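Reading the Psalms slowly, with a pencil

In November I started again to read the Psalms, one each evening, and this time I read them aloud. My grandmother did it this way at her kitchen table in Laltness. As a child I was mostly waiting for her to finish so we could eat.

I am now in the Psalms of Ascent, the short songs from 120 to 134. Many scholars think pilgrims sang them on the way up to Jerusalem for the feasts. I like that they begin so far from the temple. The first one is a complaint about lying lips and about living among people who hate peace. The singer has not taken a step yet, and he is already tired.
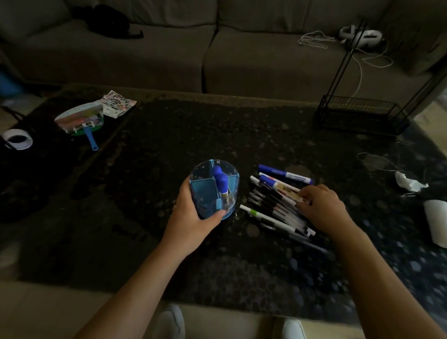
Psalm 121 is the one I knew by heart in Dutch before I could read it in English. "I will lift up mine eyes unto the hills." I always took the hills for the place where the help comes from. Then I read it with more care, and I saw that the second verse gives the answer, "My help cometh from the Lord." The hills may even be the danger, with robbers and loose stones. I mark such verses in color, and a clear cup with light blue dividers inside is good for this, one part for promises and another for questions. The word "keep" comes back again and again in this psalm, in some translations as "preserve" or "watch over." I underlined every one, and the page looks like a fence.

Our pastor in Caltdale preached on it when I was new in the country, and he spoke of the Lord who does not slumber. I did not know the word slumber. I looked it up during the sermon and missed the next part.

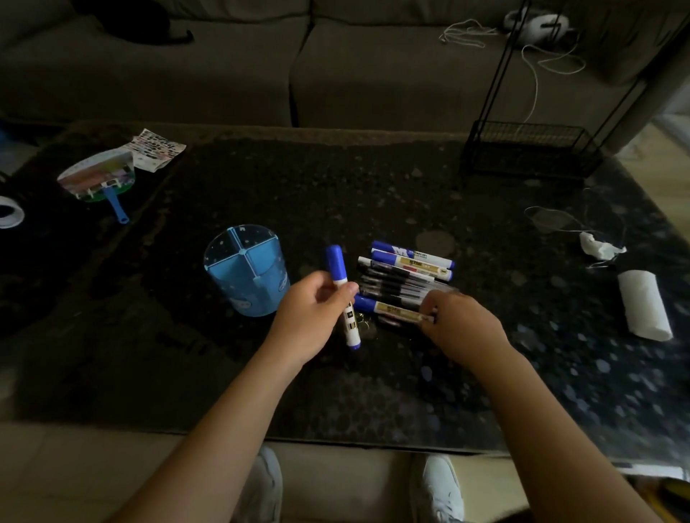
Psalm 131 has only 3 verses, and I stayed on it for 2 evenings. The weaned child with its mother is a picture I had never really thought about. A weaned child does not come for milk anymore. It comes just to be near. My own prayers are still often about milk, I am afraid.

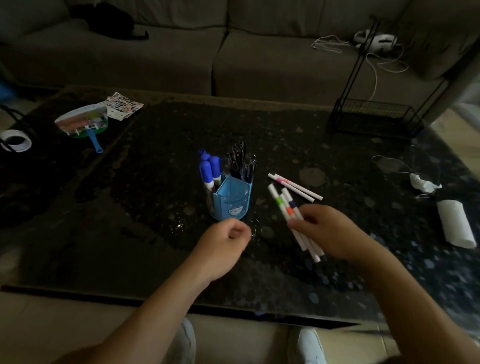
Photo: Roos Dekker

Next is Psalm 132, which is longer and has much about David and the ark. I will read 2 Samuel 6 and 7 beside it. If you know a good commentary on these songs that is not too heavy, please write it in the comments.

Roos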